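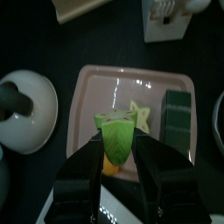 Skurbridge Produce Prices, README

Last touched Feb 13, 2022. Read the known problems bit before you use this for anything.

What it is

Shelf prices for fruit and veg from small grocery shops and market stalls in Skurbridge. One row = one item, one shop, one visit. CSV, comma separated, UTF-8. 1,000 rows in the main file, 28 kinds of produce. There's a second file with 200 rows that I typed up from paper receipts, kept apart on purpose. Different columns, don't just stack them.

Files

prices_main.csv - the one you want
prices_receipts.csv - from receipts, no shelf label info
shops.csv - shop codes, type (shop or stall), part of town
items.csv - item codes and the names I settled on

Columns in prices_main

row_id - just a number, gaps are fine, those were duplicates
shop - code, joins to shops.csv
item - code, joins to items.csv
price - as on the label, no currency sign
unit - each, lb, bunch, bag
bag_weight - only if unit is bag, otherwise empty
origin - whatever the label said, blank if nothing
on_sale - y or n
note - free text, mostly junk, sometimes useful

Naming

Took longer than the rest of it put together. Starfruit and carambola are both "starfruit". Scallions, green onions, spring onions: all "scallion". Sweet potato and yam are NOT merged, labels mix them up all the time and I went with the label. Peppers split by color. Apples split by variety where given, "apple_other" where not. Plantains have thier own code, no ripeness.

Units

Prices are not converted. If you want everything per pound you have to do it yourself, and for "each" and "bunch" you can't really. Starfruit is nearly always each. Herbs are always bunch and a bunch means whatever the stall says it means.

Known problems

- January is thin. Bad weather, fewer stalls, I skipped most of the north side.
- Dumitrescu (the corner shop, code DUM) changed its labels halfway through. Older rows say lb, newer ones say bag. 2 rows have both, see note.
- on_sale is shaky for stalls. Handwritten sign, crossed out price, is that a sale? I put y.
- origin is messy. Countries, states, one "local", one "farm".
- Some prices look like typos and aren't. Berries in winter cost that much.
- Mangoes by the box are left out completely.

How it was cleaned

Typed into a spreadsheet, exported, run through the Grornari scripts to trim spaces and catch repeated rows. Codes checked by hand after. No outliers removed, no blanks filled. The first upload, on Hivemach, had the shop codes shifted by one line so if you have that copy throw it out and get this one.

Fine for: class projects, practice with messy joins, a rough idea of what things cost here.

Not fine for: inflation numbers, ranking shops, anything with the word "average" in the headline. Visits weren't evenly spaced and the shops weren't picked at random, they were on my way.

To do

add a visit date column (have most of them on paper)
split lettuce properly
sort out origin
maybe eggs? probably not

License

CC BY 4.0. Say where you got it. Corrections welcome, open an issue and give the row_id please, "the onion one" doesnt help me.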